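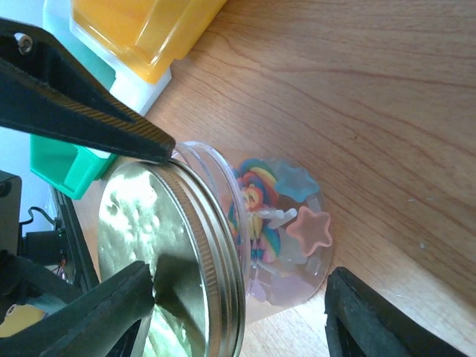
A jar of craft pieces in the gripper during the open demonstration at the Jomden workshop. Photo: Vamwood

FOR IMMEDIATE RELEASE

Vamwood opens its doors on the Gimmont packing arm, and keeps its questions

Consumer group publishes notes from a public demonstration and asks buyers to wait for better numbers

Vamwood, the shoppers' and small business group, sent nine members to the January open day at Jomden, where the Gimmont packing arm was shown handling small retail goods on a tabletop. The group is putting out its notes today. They are less cheerful than the flyer.

Jomden had invited shop owners, school groups and the local press to watch the arm pick up, turn and set down plastic jars of the kind sold in craft stores. Doors opened at 10 a.m. and the last run ended a little after 3 p.m. Visitors stood behind a rope and could put questions to the staff between runs.

By the tally Jomden posted at the end of the day, the arm made 802 attempts to pick up a jar and completed 543 of them without a person stepping in. Jomden's printed handout calls this "shop-ready handling." Vamwood does not agree with that wording and has told the company so.

"I run a stockroom," said Selorm Gbeho, who led the Vamwood visit. "If someone on my crew needed help that often with a jar of beads, we would be having a talk. I don't say the thing is useless. I say it was shown to us as finished, and what I watched was a machine still learning its job."

Members picked out the jars as a fair test. A clear, round container with a shiny metal lid is hard to grip and, according to the Jomden engineers on duty, harder still for a camera to make sense of. The contents were rainbows, stars and other small colored shapes. Jars lying on their side were part of every round, and the staff were open about the fact that those gave the arm the most trouble. Vamwood gives them credit for leaving them in.

Other parts of the day were harder to judge. The handout says the arm can handle 190 jars an hour. Visitors were not shown a run at that speed. When Gbeho asked to see one, she was told the higher rate had been reached in a separate trial and that the report was still being written. She asked for a copy when it is ready. Vamwood has not received it.

There is also the matter of the table. Every run took place on the same wooden top, under the same lights, with staff placing the jars. A real packing bench has tape, paper, labels, somebody's coffee and a line of orders. Members asked three times whether the arm had been tried in a working store. The replies mentioned "partner sites," and no partner was named.

Jomden says the Gimmont arm will be offered to small retailers on a monthly lease. The price has not been announced. Ogilvie, the distributor, had a sign-up desk by the exit and was taking refundable deposits of $100 to hold a place on the list. Vamwood's advice to members is to keep the $100 for now.

"The people at the desk were perfectly nice," Gbeho said. "But I asked what happens when a pad wears out, who comes to fix it, and how long I'd be without it. I got a brochure. The brochure had a sunrise on it."

Vamwood is asking Jomden and Ogilvie for the following before any member signs a lease:

The full report on the trial behind the 190-an-hour figure, including how many jars were dropped or damaged.

A day of testing in an open store, with goods chosen by the store.

A written price for the lease, repairs and replacement parts.

A plain statement of how many staff hours are needed to watch over the arm during a normal shift. At the open day there were never fewer than two Jomden employees within reach of it.

Jomden was sent these requests ahead of publication. In a short reply the company thanked Vamwood for attending and said that "performance continues to improve with each software update." It did not give dates.

Members who went to the open day are welcome to send in their own notes, including favorable ones. Two of the nine came away more impressed than the rest, and their comments are printed in full in the member bulletin. Jomden plans a second open day in the spring. Vamwood has asked for places and intends to bring its own jars.

About Vamwood
Vamwood is a member-funded group that looks into products and services sold to independent stores and their customers. It takes no payment from the makers of equipment it reports on.

Media contact
Selorm Gbeho, Vamwood press desk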